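Thread, since Geert Michiels asked how the robot is going and I typed a reply too long for the box.

1/ Quick recap for people who joined after the elbow fire. We're building a two-armed tidying robot in a shared workshop. It has a torso, two hands and a name, Mililier, which I lost a vote on. Its one job is putting trash in a wastebasket. We picked that because we figured it would be easy. I would like to have a word with us.

2/ There are three of us on it. Josefien Koster does the hands, Jae-hoon Ban does the software, and I do the sleeves, the cables, the parts orders and the sweeping.

3/ The sleeves are not a fashion choice. With bare arms the cables found every bolt head on the thing and hung on. I sewed the first pair from an old raincoat. It squeaked. Jae-hoon said it sounded like a nervous hiker and could I please stop.

4/ Version 2 is black fabric, cut very loose, so the elbow can bend all the way without dragging the cuff up. It took me three tries to get the cuff right. If you're sewing for a robot: measure with the arm bent. I measured with the arm straight. Twice.

5/ The fingers. Josefien wanted soft tips from the start and I wanted to save money, so we spent January with hard plastic ones that I printed myself. They could hold a cardboard tube beautifully as long as you placed it in there for them and then left the building.

6/ She switched to rounded tips and the next day it picked up five tubes out of seven. I have been told about this a normal amount, meaning daily.

7/ Dirk Visser asked why cardboard tubes. They're light, they're free, they don't break, and they roll just enough to be annoying. Also we have a lot of them. The Heltia fabric came on rolls and I over-ordered. See post 4, "three tries."

8/ Now the part that ate most of last month: letting go. Grabbing is fine. Letting go over the basket is where everything falls apart. If the hand stays high, the tube hits the rim and bounces off to live a new life under the furniture. If it goes low, a fingertip catches the bag and the robot takes the whole bag home with it.

9/ Jae-hoon's fix was to have the arm stop just over the opening, wait a beat, then open the fingers slowly. It looks like it's having second thoughts about recycling. I timed the pause at three seconds. He says two. We have agreed to stop discussing it.

10/ We do the floor tests in the lounge corner, on carpet. The carpet is stripy, and the stripes change direction from one tile to the next, which did wonders for the floor detection. For a while Mililier believed in a small cliff. It would roll up to a seam and refuse to go on, like a horse.

11/ Latest from the corner:

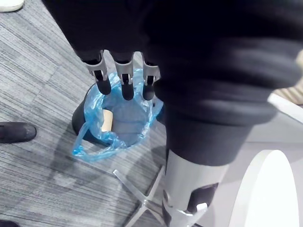
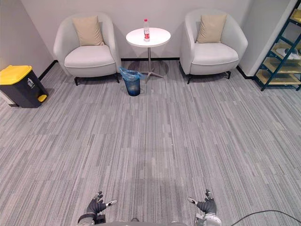

12/ Next on the list is bag handling. Fulgencio Meléndez from the Didholm group says to clip the bag down and be done with it. He's right, and I hate it - people at home don't clip their bags, and the whole point was a robot that copes with the way people live. So we'll try it without clips for two more weeks and then quietly buy clips.

13/ Also on the list: a new wrist cable with some slack in it, a third pair of sleeves (cuffs measured BENT), and a stop button I can reach without lying down.

14/ Geert, to answer what you asked: it's going fine. Could you bring back the seam ripper?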